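Subject: Re: [Trarnow Orchard List] Apples going over already - what am I doing wrong?

Hello all,

I've been meaning to answer this since I read it over breakfast, and then the rain set in and I had no excuse left, so please put the kettle on because I can feel a long one coming. I've been storing apples for more winters than I'd care to admit and have lost plenty of them along the way, so don't feel bad! Losing some is part of it. Losing half of them before Christmas is a nuisance, though, and I think we can do better than that for you.

The first thing I'd say is that Didano was never going to last. It's a lovely apple straight off the tree in September, and I wouldn't be without mine, but the skin is thin and by now it will be woolly whatever you do. Eat what you have left, or stew it down with a bit of lemon and freeze it in margarine tubs. The Cui is another matter altogether. I was still eating Cui in March this year, a little wrinkled but so sweet that the grandchildren thought I'd done something to them.

I'll put my own way of doing things under a few headings, as I do tend to wander.
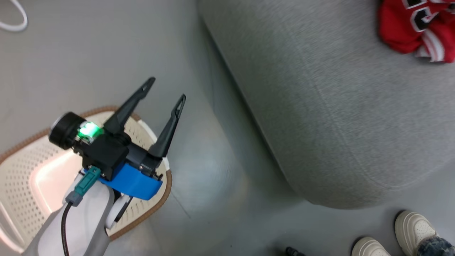 SORTING

Be hard-hearted. I tip everything out on an old blanket and go through it fruit by fruit, on a dry afternoon with the radio on. Anything with a bruise, a scab that has cracked, a missing stalk or a wasp hole goes in the kitchen bucket. People always want to keep the really big ones for showing off later, and I'm afraid the big ones go first. My heaviest Ritorden this autumn was 463 grams on the kitchen scales (I weighed it twice, I was that pleased) and it went into a crumble the same evening. Middling fruit keeps best.

Keep your varieties apart as well. Early sorts ripen the late ones if they sit next to each other, so if your Didano and your Cui have been sharing a box, I suspect we have found a good part of the trouble.

WRAPPING AND TRAYS

I used to wrap every single apple in newspaper, as my mother did, and twisted the corners so they looked like enormous sweets. These days I only wrap the Ritorden, which gets a greasy skin and seems to pass rot along to its neighbours. The rest go in single layers in shallow trays from the greengrocer, stalks up, not touching. I have 26 trays at the moment, though six of those are pears and I shan't start on pears or we'll be here until June.

If you haven't room for trays, a freezer bag with a few holes poked in it does quite well for a couple of kilos. Leave the top folded over loosely and don't tie it. 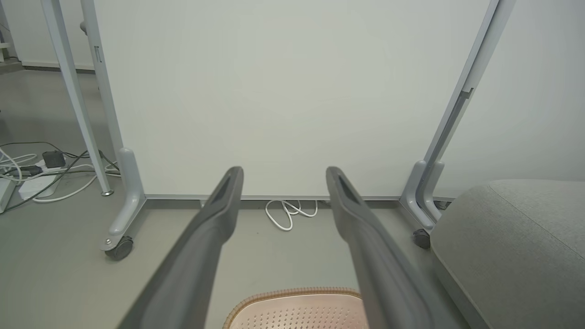 WHERE TO PUT THEM

Cool, dark and a bit damp is what they like. A garage is fine if there's no car breathing fumes in it, and a shed will do until the hard frosts, when you'll want an old quilt over the lot. Lofts are too warm and too dry, in my experience, and so is the cupboard under the stairs if your boiler pipes run through it (ours do, and that was the great disaster of our second year here).

Don't keep them next to onions or potatoes, either. I had a whole tray of Cui one winter that tasted of onion from skin to core, and not even the blackbirds were very keen.

After that it's only a matter of looking in. I go round once a week with a torch and a bowl, and you soon learn to sniff for the one that's turning. Mice are the other thing. I stand my trays on an old bedstead with the legs in smooth tins, and that has held them off so far.

I'd be very glad to hear how the rest of you manage, particularly anyone on the heavier soil down towards the river, where the fruit always seems to me a bit softer. And if you'd like some Cui graftwood in the new year, do shout. I prune in January and it only goes on the bonfire otherwise.

All good wishes from a very soggy Trarnow, and happy munching

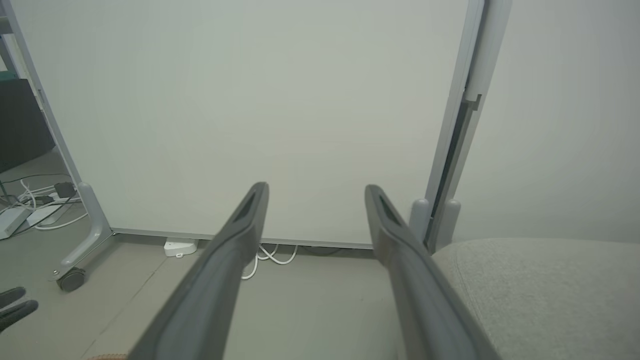 On 09/11/2020, a list member wrote:

> Dear all, I picked everything in the last dry spell and put
> it in two big cardboard boxes in the loft, Didano at the
> bottom and Cui on top. I went up yesterday and at least half
> of them are brown and soft, and the smell is dreadful. I was
> so careful picking them too! Is it the boxes, or did I leave
> them on the tree too long? There is also a carrier bag of
> Ritorden in the porch which I haven't dared look at. Any
> advice gratefully received before I lose the rest.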